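The Arm in the Back of the Shop

A shared workshop in Nevell set out to build a robot that could clear a table. Our writer went to see how much of it was robot.

By the time I got to Nevell I had read the project page twice and disliked it both times. It promised a "household-ready manipulator" built from printed parts and salvaged motors. It used the word "democratize." There was a video with music on it, in which a gripper closed on a sponge and the shot ended before the sponge went anywhere.

I have watched a fair number of these builds come and go. The pattern is familiar. A person with real skill makes an arm that moves, films it moving, and then discovers that moving was the cheap part. The arm ends up on a shelf by the door, folded like a desk lamp, and visitors ask what it does. So I drove out on Wed 13 May expecting a shelf.

Drollby is the workshop. It takes up the ground floor of a former upholstery business, and there are still tacks in the floorboards if you kneel in the wrong place. Members pay by the month and get a key, a locker, and the right to argue about the band saw. The arm has its own bench against the back wall, under a window that doesn't open, and the bench has been bolted to the wall studs. I asked about the bolts. The first bench walked.

The person behind the arm is Dilek Başaran, who repaired dental equipment for a living until she got tired of driving between dentists. She had not written the project page. She hadn't approved of it much either, and when I quoted "household-ready" at her she went on stripping a wire.

"It can't be in a household," she said. "It can barely be in here."

I had come ready for a sales pitch and had to put away half my questions.

The build is called Zurnden, after a street one of the early members had lived on. What exists of it is an upper arm and a forearm in gray printed plastic, a wrist that has been redesigned more often than anyone wrote down, and a gripper with two fingers. The shoulder is metal, because the plastic shoulder cracked. The elbow is still plastic and makes a sound under load like somebody chewing ice. Wiring runs down the outside in a fabric sleeve that used to be part of a vacuum cleaner hose cover. It looks homemade, and it is stronger than it looks, though not by enough.

Money is where I usually start to lose patience with hobby robotics, so I asked for it early. The project page said the arm could be reproduced for $600. Başaran laughed at that, not very happily. The figure covers the motors, the filament, and the power supply. It leaves out the control board, which came from Declercq, a small supplier that sells refurbished industrial drives, and which was a gift. It leaves out the shoulder, machined after hours by a member with access to a lathe the rest of us don't have. It leaves out every part that broke. It also leaves out the bench, the key, the locker, and a winter of evenings.

None of this makes Zurnden a fraud. It makes it a normal project with a bad number attached to it. But the number is what travels. People read it and order motors, and some of those motors are sitting in closets right now, still in the antistatic bags.

I asked to see the arm clear a table. Başaran said it would be better to see it pick up a bowl, and then that it would be better to see it reach for a bowl. We agreed on reaching. She put a cereal bowl on the bench, typed for a while, and stood with her hand over the stop button, a big red mushroom of a thing taken from a packing line. The arm unfolded. It went out over the bowl, hesitated, dipped, and put one finger inside the rim and the other on the bench a good way outside it, which would have been right for a much thicker bowl. Then it squeezed. The bowl skated away and she hit the button.

"That's the depth," she said. The camera she uses to judge distance has trouble with shiny things. Glazed bowls are shiny. So are glasses, spoons, trays, and nearly everything else a person would want taken off a table. She has tried dusting the bowl with baby powder, which works. You would then have to wash the powder off, and if you're going to stand at the sink washing bowls, you hardly need an arm to carry them there.

We tried again without the powder and got the same thing with more conviction.

What surprised me is how little of the work happens at that bench. Most evenings the arm is switched off and Başaran sits at a folding table next to it with a laptop, running the job in simulation. She loads a room with a table in it, scatters some household junk across the top, and sends an arm in to reach for things. The simulated arm isn't even hers. It's a smooth white commercial-style model that came with the software, with a black gripper on the end, and she uses it because its joints behave the way the math says joints behave. Zurnden's don't. She did make a model of her own arm once, chewing elbow and all, and spent so long tuning the elbow that she gave up on the table.

I am suspicious of simulation, and I told her so. A rendered bowl weighs what you say it weighs. A rendered tabletop has never had syrup on it. You can run a reach all night, with nothing broken and no one's lathe involved, and wake up to a success rate that describes a world made of geometry. There are people who do this very well and with great care. There are also people who do it because the real arm is embarrassing, and in a workshop with an open door and members wandering past with coffee, I can see the temptation.

Başaran didn't argue as hard as I wanted her to. Her case for it is narrower than the one I usually hear. She doesn't claim that a reach learned on the laptop will work on the bench. She claims it's a cheap way to find out which of her ideas are stupid. She had one in August that involved bringing the fingers in over the far rim of a bowl, on the theory that the near side would be blocked by whatever else was on the table. On the real arm this would have meant a new wrist. On the laptop it meant an evening. She concluded that the approach was sound and the wrist was the problem, and she began redesigning the wrist, again. Whether that was an evening saved or the start of a lot of evenings lost, I couldn't tell you.

And the clutter matters to her. Demonstration videos love a bare table. Put one bowl in the middle of a clean white surface and almost anything with fingers looks competent. In the simulated rooms there is always too much stuff, and it's badly arranged, and the lighting is gloomy. She likes that. Things lie on their sides. Boxes sit at angles and throw shadows over whatever is behind them. I think she's right about this, and I'd like more builders to be right about it before they add music.

I still had trouble with the jump from one table to the other. We spent a while on it. The software will happily render a reflective surface, jagged edges and all, but it won't make her depth camera fail in the particular way her depth camera fails. She can add noise to the readings. She has added noise. The noise she adds is evenly spread and polite, and the real thing shows up as a hole in the middle of the bowl exactly when the sun comes round to the back window. She has hung a moving blanket over the window. I wrote down "blanket" and underlined it, because that was the most effective piece of engineering I saw all day.

There was a visitor while I was there, a man who had come in to use the sewing machine and stayed to watch. He asked whether the arm could fold shirts. Başaran said no. He asked whether it would be able to fold shirts eventually, and she said she didn't know, and he seemed let down by that in a way he wouldn't have been by a confident lie. I recognized the look. It's the look the project page was written for.

My complaint, then, has moved. I came to say that Zurnden doesn't work, and it doesn't. It can't clear a table or lift a glazed bowl in daylight, and a stranger with $600 can't reproduce it. But the woman building it would tell you all of that if you rang the bell. The trouble sits in the layer of language between her bench and everybody else, put there by people who wanted the workshop to get noticed. It did get noticed. The waiting list for keys is longer than it was. Some of those people will want to build an arm, and they'll start with the number.

Before I left I asked whether she would take the page down. She said she'd asked for the price to be changed and had been told it was under discussion. Then she turned the laptop so I could see what she'd be working on that evening: a wooden table in a dark room, a red Boca box, a tray with a white rim, and the white arm bent over toward a bowl.
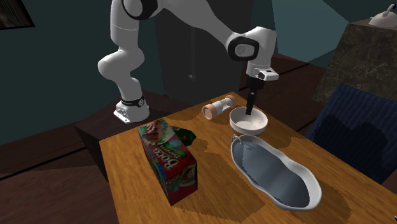 She wanted to get back to it, and I wanted to beat the traffic out of Nevell. I asked her what she'd do if the new wrist fit. She said she would print it in the cheap filament first, put the blanket up, and see what broke. The arm was behind her on its bolted bench, switched off, with the cereal bowl still lying where it had ended up against the wall.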